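The slow business of keeping potatoes

What happens to a tuber between the paddock and the pantry, and why most home storage fails by spring

3/1/21

A potato is a living organ. It respires after harvest, taking in oxygen and giving off carbon dioxide, water vapour and a small amount of heat, and it goes on doing so until it is cooked, sprouts or rots. Storage is the management of that process. The grower with a refrigerated shed and the household with a cupboard under the stairs are working with the same variables: temperature, humidity, light, air movement and the condition of the skin.

The first of these to go wrong is usually the skin. Tubers lifted while the tops are still green have a thin outer layer that rubs off under the thumb. If the tops are cut or allowed to die back, and the crop is left in the ground for two to three weeks, the periderm thickens and bonds to the flesh below. Growers call this skin set. A crop lifted before skin set can be eaten with pleasure within a fortnight but is a poor candidate for anything longer.

Curing comes next. Freshly dug tubers carry grazes, fork wounds and bruises, each of them an entry point for soft rot bacteria and dry rot fungi. Held in the dark at 12 to 16 degrees with high humidity for ten days or so, the tuber lays down a corky layer across minor wounds. Deep cuts do not heal reliably. Sort these out on the day of lifting and put them in the kitchen.
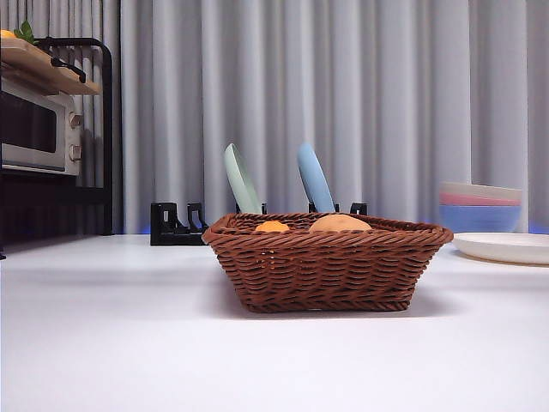
Should potatoes be washed before they are put away?
Leave the dirt on, provided it is dry. Washing strips the protective outer cells, pushes bacteria into wounds and leaves a film of moisture that takes days to clear from the middle of a heap. Brush off wet clods by hand and wash each lot just before cooking.

Supermarket potatoes have generally been washed already, which is one reason they keep poorly at home compared with the dirty ones sold in paper sacks at the farm gate. A washed potato is a short-term product and should be bought in short-term quantities.

Temperature governs nearly everything after curing. At 20 degrees a potato may break dormancy within weeks, depending on variety. At 7 to 10 degrees most maincrop types will hold for several months with slight weight loss. Below about 4 degrees sprouting almost stops, but an enzyme pathway begins converting starch to sucrose, and then to glucose and fructose. The result is a sweet, slightly glassy potato that browns hard in hot fat. Some of this is reversible. Two weeks at room temperature, known in the trade as reconditioning, will bring the sugar down in many varieties, though older stock responds less well.

The Udero cool store, a converted fruit shed on the tableland, is run at 8 degrees for table stock and 10 for processing stock. It received 3,753 bags from the last harvest. Of these, 1,387 were sold inside the first two months and the remainder carried through winter. The rooms are ventilated from under the floor, with air drawn up through the stack and returned across the ceiling. Relative humidity is kept near 95 per cent, a figure that surprises people who have been told that potatoes like it dry. They like a dry surface in humid air. Dry air pulls water out through the skin, and a tuber that has lost a tenth of its weight is soft, wrinkled and difficult to peel.

Losses at Udero are recorded by cause. Shrinkage is the largest, followed by soft rot, then greening. The last of these is almost entirely a handling problem, and the operators traced a good part of it to a single row of lights left on over the grading line.

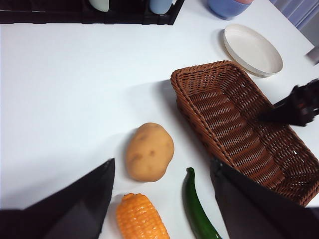 Greening deserves some precision. The colour is chlorophyll, which is harmless. The difficulty is that light also stimulates the production of glycoalkaloids, mainly solanine and chaconine, which are bitter and, in sufficient quantity, toxic. The two processes run in parallel but are not chemically linked, so the depth of green is only a rough guide to the amount of toxin. Small green patches can be cut away with a generous margin. A tuber that is green over much of its surface, or that tastes bitter once cooked, should be thrown out. Boiling does not remove glycoalkaloids to any useful degree.

Variety sets the upper limit on storage life. Vadia, a late yellow-fleshed type with a heavy skin, is the one most often carried into spring on the tableland and will sit dormant for five months at 8 degrees. Skenach is earlier, whiter and better flavoured when new, but it sprouts from several eyes at once and should be finished by the end of June in a southern garden. Both are sold as seed by Bùi, a small merchant that publishes dormancy trials alongside its price list. Its most recent trial followed 1,552 tubers through one winter in three temperatures, and the spread between varieties was wider than the spread between temperatures for the first 40 days.

For the household, the practical question is where to find a cool, dark, humid place. A south-facing laundry is often the best room in an Australian house. Garages run too hot by October and can freeze in alpine districts. The space beneath a timber floor is excellent if rodents can be kept out. A refrigerator crisper is too cold for frying stock but acceptable for potatoes meant for mash or soup.
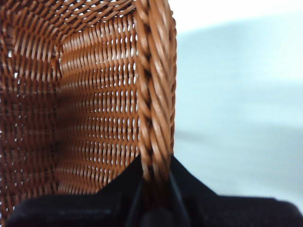 Onions should be stored elsewhere. They need air much drier than potatoes do, and the moisture given off by a heap of tubers will start them growing. Apples and pears release ethylene, which has an uneven effect: continuous exposure at a high level can hold sprouts short, while brief exposure tends to end dormancy early. A home store has no means of controlling the dose, and separation is the simpler course.

Depth matters too. A heap deeper than half a metre traps its own heat and carbon dioxide unless air can enter from below. Slatted boxes stacked with a gap between them are adequate. Hessian and paper sacks both work, with the necks left open for the first few weeks. Plastic bags, even perforated ones, collect condensation on the inner face whenever the outside temperature falls overnight — the wet film is enough to start soft rot in any tuber with an unhealed graze.

Inspect the store every three weeks. Smell is a better instrument than sight, as soft rot is detectable well before the affected tuber can be seen. Remove it along with anything it has wetted, and spread the neighbours out to dry before restacking. Sprouts shorter than a centimetre can be rubbed off and the potato used as normal. Longer sprouts draw down water and starch, and the tubers that carry them should be moved to the front and eaten first. Any that have gone soft can be planted out if the ground is warm enough, although saved tubers carry virus from one season to the next and certified seed will outyield them.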